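4. What the open day taught us

We had planned the open day in August as a bit of fun for the neighbours and, if I'm truthful, as a break from writing. It ended up giving us more to think about than the two months of lab trials before it, so it gets a section of its own. The set-up was the cooking station from Section 3, running the Melulo controller with Gestico handling the hand poses, and we ran it on the Friday from mid-morning until people went home for their tea. Visitors could walk right round the back of the table (we did try tape on the floor, it lasted until lunch).

The task stayed the same all day: pick up the potato, put it in the pan. It sounds dull, I know, but a crowd will happily watch a hand think about a potato for far longer than I'd have guessed! We kept to one pan and one potato so that each go could be compared with the last. Figure 4 shows the layout.

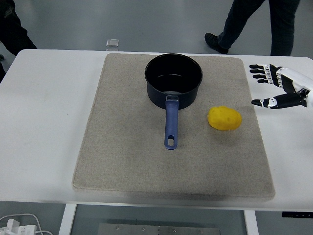
Words and figure: Huệ Hứa, with Octavian Ardeleanu

Figure 4. Open-day layout, with the pan towards the back of the mat, its handle pointing at the near edge, and the hand open to the right of the yellow potato.

The felt mat was Octavian's idea and I argued against it, wrongly. On the bare white tabletop our potato used to skid off whenever a fingertip brushed it, and then somebody had to crawl after it. With the mat down we lost it over the edge only 9 times all day, most of those before we slowed the approach.

The pan handle was more of a bother. Visitors kept asking why the robot didn't just hold it, as they would at home, and I hadn't got a good answer. Our planner treats the whole pan as something to steer round, handle included, so a potato lying close to the handle makes the hand take a long way in. One gentleman who used to cook in a school kitchen told me he'd sack anyone who worked like that. Fair enough. We've since put a two-handed version on the list for the Baner trials.

We logged 920 attempts in all, though I've left out the first 30, when the Falcão tracker was still being set up and half the log is me swearing at it. People walking about behind the table did upset the tracker now and then, mostly dark trousers passing close to the far edge. We hadn't seen that in the lab, where everyone knows to stand still, and the fix is described in Section 5.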